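8/26/26
By the Trordale Dance Notes desk

Hikow practice speaker, the small one. Bought it in July for the Viddale studio, $49, used it for 12 classes so far. Quick notes before tonights salsa beginners.

Sound: fine. Clear enough for 300 square feet, congas come through nicely, bass is thin. Dancehall tracks suffer most. If your warmup lives on low end, get the bigger Brinkmann.

Speed dial is why you buy it. Slows a song down without wrecking the pitch, goes in steps of 7 percent, so no fine tuning. Great for footwork drills. My intermediates wanted shines at half speed and it coped, a bit watery on the vocals.

Battery gets me through two classes and a social hour. Bluetooth dropped twice, both times with my phone in my back pocket during turns. Use the cable.

Dislikes: volume buttons too close togther, and the strap is useless. Also no way to save a count-in, so you're yelling 5-6-7-8 like always.

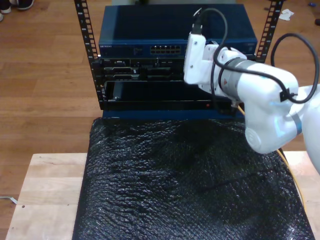

Small equipment rack on a light wooden table, black bubble wrap underneath.

Would buy again for a small room. Not for a showcase. Brinkmann review next, once it gets here from the Trordale store.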